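Bradivau Linen Service: Folding Project
Progress report to the Serkus Fund
March 14, 2022

Hi all! Second report from me, and a much happier one than the October one, when we were still waiting on parts and I mostly had apologies to offer.

Quick recap for anyone new on your side: we want the Gralilska folding station at our Villa site to take over the plain, repetitive folding, so that our folders can move to mending, checking and packing. To get there, the people who fold for a living have to teach it, which they do by working through garments with hand-held grippers. We've now logged 130 folds, 27 of them on hooded and bulky items (those are slow, and I won't pretend otherwise).

The red garment on the floral cover has become a bit of a regular:
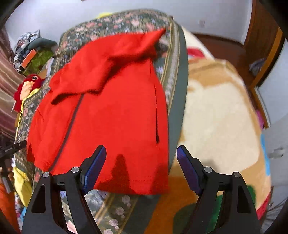
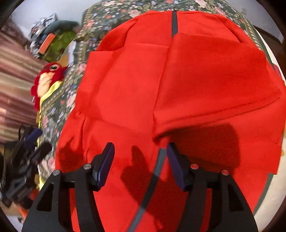
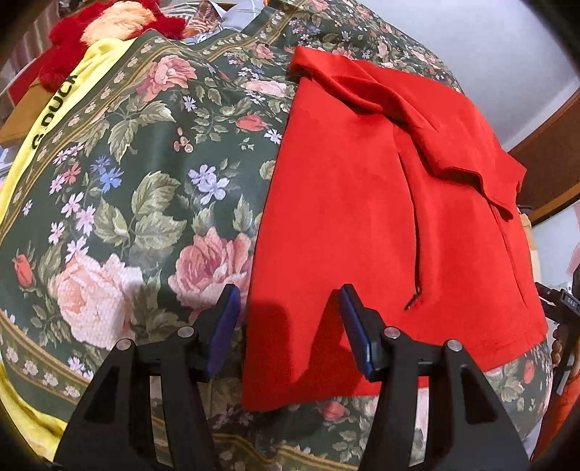 What has changed for the crew so far? More than I expected at this stage. Three folders have been trained on the grippers, and they've started arguing about technique in a way I never heard before - sleeves first or hood first, that sort of thing. Two of them turned out to fold the same item completely differently, so we had to sit down and agree on one house method. It's written up on a single page now, and new hires get it on their first day.

Hours are the touchy part. I promised everyone in October that no shifts would be cut during the project, and that has held. People still ask me what happens after it, and I'd like to give them something in writing. Could we put that on the agenda for our next call? I have a draft if you want to see it first.

The complaints are mostly about wrists. Holding the grippers for a long stretch is tiring in a different way from ordinary folding, so we've shortened the sessions and people swap out when they want to. It does slow us down, and I've moved the towel work to the next period to make up for it.

Spending is on plan apart from the spare finger pads, which I underbudgeted. I'd like to move a little over from the travel line to cover them, if you're fine with that. The updated sheet is coming separately, as soon as I've had the last invoice from Gralilska.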